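Clollthorpe to start curbside furniture pickup in March

Print this story | E-mail this story

September 19, 2023

Clollthorpe residents will be able to leave couches, armchairs and mattresses at the curb starting in March, after the town council voted Monday night to add bulky items to its trash contract.

Households can book two pickups a year at no charge. Any pickup after that will cost $30. The town's current hauler, Moodley, will run the service.
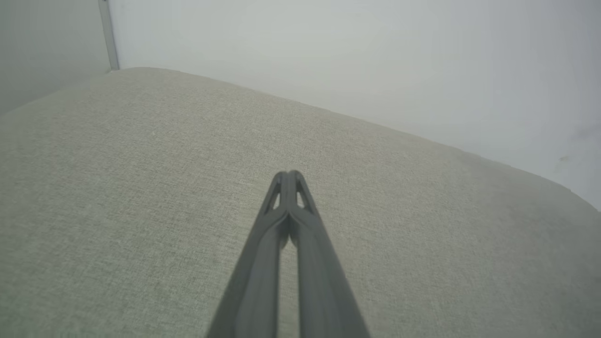

The town now takes large furniture only at the Rendance Road transfer station, which is open two mornings a week. Public works director Zanele Modise said crews picked up 17 dumped couches along the river road last year.

"Most people don't own a truck," Modise said. "They want to do it right and they can't get it there."
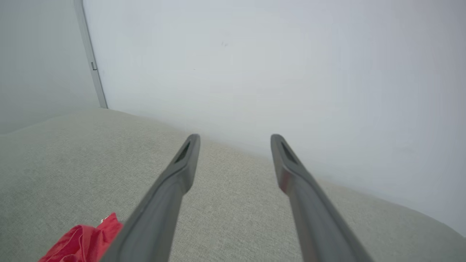

Council member Mbali Zulu voted no. She said she wanted a firm cost from Moodley first - the current figure is an estimate.

Booking opens in February by phone or at town hall.

Comments

riverroadmom: About time. There's a recliner by the bridge right now.

S. Ma: Does this cover apartments? The article doesn't say.

dk_44: $30 is still cheaper than renting a van.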